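# Chapter 7. Songs That Travel: Music, Memory and the Small Town

When people study the history of popular music, they often begin with the record. A record has a label, a length and a year, so it is easy to put in order with other records. But a great part of the songs that people knew in the last two centuries were never recorded, or were recorded very late, when the singers were already old. In this chapter we look at how songs of this kind moved from one place to another, how they changed on the road, and what a student can learn from the changes.

We will use one body of songs for most of the chapter. It is the Uvora collection, which holds 229 songs from the river valley of the same name. The collectors worked mainly in the villages of the upper valley and in the market town of Kargate. They wrote down the words first and the tunes second, and in many cases a different person did each job. The student should remember this, because it explains why some texts in the collection have more verses than the tune can comfortably carry.

## 7.1 What we mean by a "version"

In Chapter 6 we used the word *song* as if its meaning was clear. Now we must be more strict. When two singers from two villages sing "The Miller's Late Daughter," they may use the same story but different tunes. They may also use the same tune, with a story that ends differently. Is it one song or two?

In this book we say that each performance gives us a **version**. Versions that share a story belong to one **text family**. Versions that share a melody belong to one **tune family**. A version can belong to a text family and a tune family that have no other connection between them. The Kargate version of "The Miller's Late Daughter" is a good case. Its words are known in all parts of the valley, but its tune is a slow dance which was played at weddings and had, so far as the collectors could learn, no words before.

Some older books speak of the "correct" version and the "damaged" version. We do not use these terms. A singer who leaves out a verse may have forgotten it, but she may also have found it boring, or not suitable for the children who were listening. From the page alone we cannot say which.

## 7.2 Three ways a song can move

The first way is with work. Before the railway came to Kargate, wool and timber went down the valley by cart, and the journey took several days. Drivers slept at the same inns each season, and it is at these inns that songs from the upper villages were first heard by people of the plain. The pattern is quite visible on the map at the end of this chapter: the versions lie along the cart road like beads, and few are found far from it.

The second way is with print. A printer in Pastedov sold single sheets with song words at fairs. One surviving account book from his shop shows an order of 2,000 sheets for one autumn fair, which is a large number for a district with so few readers. Of course, one sheet could serve a whole house if one person in the house could read. The sheets had no notes of music. At most there was a line under the title, such as "to be sung to the tune of The Gray Goose," and the buyer had to know this tune already or choose another one.

The third way is with the home. This is the slowest way and the hardest to study. A song learned from a grandmother goes to a new village with a marriage, and it may stay in one kitchen for forty years before a neighbor learns it. 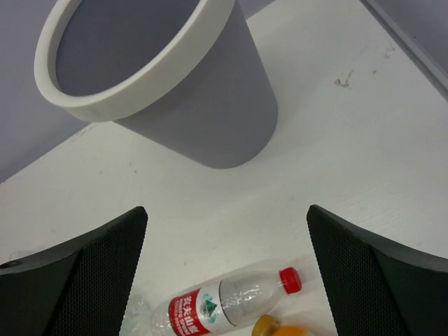

*Gray bin with a wide white rim, tilted on a white tabletop.*

These three ways are not separated in real life. A driver could buy a sheet in Pastedov, sing it at an inn, and teach it to his daughters when he came home. For this reason we should be careful when a version looks "pure." Of the 229 songs in the collection, nearly 200 have at least one line which also stands on a printed sheet. This does not prove that the singers learned from print. The printer also listened to singers, and he took from them what he could sell.

## 7.3 The question of the Babaei tunes

Among the papers of the collection there is a group of melodies marked only with the word "Babaei." For a long time it was believed that this was the name of a fiddler. Later work has shown that it is the old name of a farm above Kargate, where dances were held in May after the sheep were brought up to the high pasture. The tunes are in five-part phrases, which is unusual in the valley, and they end on the second note of the scale and not on the first. To a listener who is used to other music they can sound unfinished.

Two text families have borrowed these tunes. In both, the singers added a short refrain without meaning ("hey lo, hey lora") to fill the fifth phrase. Here we can see quite exactly what happens when words built in four lines meet a melody built in five. The singer does not change the tune. She finds some syllables and goes on. We will return to this point in Chapter 9, when we discuss songs for the guitar in the folk revival, where the opposite solution was usually preferred.

## 7.4 How to read the examples

The examples in this chapter are printed with the first verse under the notes and the other verses below. Small notes in brackets were sung by only one of the singers. A cross above a note means that the pitch was between two notes of the piano, and the collector had to choose. Please sing each example aloud, even if your voice is not trained, before you read the comment that follows it. The speed is given only where the collector wrote it down.

**Terms to know from this section:** version, text family, tune family, refrain, song sheet.

We begin with Example 7.1, the Kargate version of "The Miller's Late Daughter," and compare it with two versions from the upper valley.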